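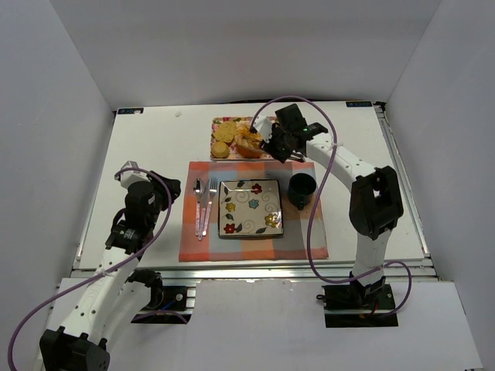
Figure 1. Individual cover on a plaid placemat: square plate, three pieces of cutlery, mug.

HOSPITALITY AND HOME ENTERTAINING
Unit 4 Handout: Planning and Dressing a Seasonal Buffet
Clorkthorpe Adult Learning Center
Instructor: Solveig Moen

Scope of this unit

Unit 3 dealt with the seated meal and the individual cover. Unit 4 turns to the buffet, in which guests serve themselves from a common table and carry their plates elsewhere. The work divides into the placement of the table, the order of the dishes, the use of height, and seasonal decoration. Folding of napkins is treated separately in Unit 5 and will not be assessed here.

Students should bring this handout to the practical session together with the planning sheet distributed in Unit 1.

4.1 Terms used

Buffet line: the path a guest follows from the first plate to the last item.
Single-sided buffet: a table placed against a wall and approached from the front only.
Double-sided buffet: a table standing free in the room, with the same dishes repeated on each side.
Riser: any support placed under a dish or decoration to lift it above the table surface. Risers are normally concealed by cloth.
Drop: the length of tablecloth that hangs below the table edge.
Landing space: clear surface beside a dish where a guest may set down a plate or a serving spoon.

4.2 Placement of the table

The table is placed before any decoration is chosen. For parties in a private home, a single-sided buffet is usually sufficient. The start of the line should be visible from the door through which most guests enter, and the end of the line should lead toward the seating. A line that ends in a corner obliges guests to turn back against those behind them.

Drinks are set on a separate surface. Where the room is small, a sideboard or a sturdy bookcase shelf may be used. Coffee and dessert may share a table, provided that the dessert plates are stacked at the opposite end from the cups.

Allow enough floor between the buffet and the nearest chair for one guest to stand and another to pass. Students are asked to walk the route themselves while carrying a full plate before they complete the planning sheet.

4.3 Order of dishes

The recommended order is as follows:

Plates
Cold dishes and salads
Breads
Hot side dishes
Main hot dish
Sauces and condiments
Cutlery and napkins

Cutlery is placed last so that both hands remain available for serving. Many households place it first out of habit, and the resulting difficulty is easily observed at any large family gathering. Wrapping each set of cutlery in a napkin, tied with ribbon or twine, allows it to be picked up in one motion.

Each sauce stands immediately beyond the dish it accompanies. Every dish receives its own serving utensil and a small saucer on which to rest it. Dishes containing nuts, dairy or shellfish are labeled with a card, hand-lettered in dark ink and large enough to be read at arm's length.

4.4 Use of height

A buffet on which every dish sits at the same level appears flat, and the dishes at the back are difficult to reach. Two levels are adequate for a table at home. Cake stands, upturned bowls and strong boxes all serve as risers. Hot and heavy dishes remain on the table surface at all times.

The tallest decoration belongs at the back of a single-sided buffet and at the center of a double-sided one. Students who completed the course under Tahira Jafri will recall the rule that no decoration should lean over food. This rule is retained.

4.5 Cloths and seasonal color

For a buffet against a wall, the front drop should reach nearly to the floor so that storage beneath the table is hidden. The back drop may be short. Cloths are pressed on the day and laid before risers are covered.

One principal color and one supporting color are selected for the table. For a spring buffet in March, pale yellow with white is suitable, and forced branches or potted bulbs may be used in place of cut flowers. For autumn, russet or deep green may be combined with natural materials such as seed heads, small squashes and dried grasses. For winter, evergreen cuttings should be shaken out of doors and wiped before they are brought near food. Berries that are harmful if eaten are excluded from the buffet in every season.

Scented candles are not to be used on a food table. Unscented candles are permitted behind the dishes if they are enclosed in glass and stand clear of sleeves, greenery and paper labels.

4.6 Worked plan: the Aasen supper

The following plan was prepared by Siv Aasen for an autumn supper at home and is reproduced with her permission.

Guests: 8
Table: dining table moved to the long wall, leaves extended
Cloth: plain cream, with a russet runner
Hot dishes: 2
Centerpiece: low bowl of squashes on a covered box, dried grasses behind
Drinks: kitchen counter
Decoration budget: $300, of which the greater part was spent on the cloth and serving dishes intended for reuse

Students should note that the runner was laid along the back half of the table only, where spills were less likely. In her written review, Ms. Aasen reported that the bread had been placed too far from the butter and that she would extend the landing space beside the main dish.

4.7 Assignment

Prepare a plan for a seasonal buffet in your own home or in a room known to you. Submit a floor sketch showing the route of the line, a list of dishes in serving order, and a written statement of about 400 words explaining your choice of color and centerpiece. Costs should be itemized. Existing household items are listed at no cost.

Plans are to be handed to Eskil Eklund at the front office before the practical session begins. Students who require the loan of cake stands or cloths should enter their names on the sheet beside the linen cupboard. Borrowed cloths are returned laundered and unfolded, on a hanger.

Reading for Unit 5: Kjell Solberg, course notes on table linen, sections on fiber, laundering and storage.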